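Skurbridge Suture Practice Tissue

Soft practice pad for suturing and knot tying. Pale, lightly textured surface, takes a needle well. Sold by Plolura. 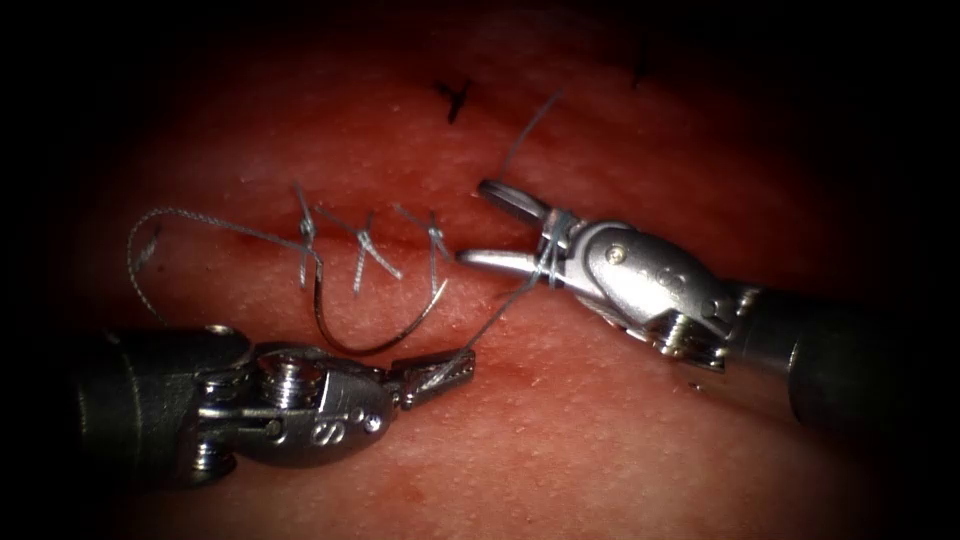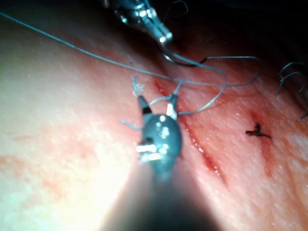
Comes with a straight incision ready to close, or plain if you want to cut your own. Say which at checkout, otherwise you get the straight one.

Packs of 6 or 13. Suture and needles not included, see the Kirnenow thread page for those.

Keep it flat, out of the sun. Rinse and pat dry, no alchohol. Good for some 9 closures before the edges start to tear.

Bulk orders and returns: Encarnación Iglesias, mornings only. July orders ship a bit slow, sorry.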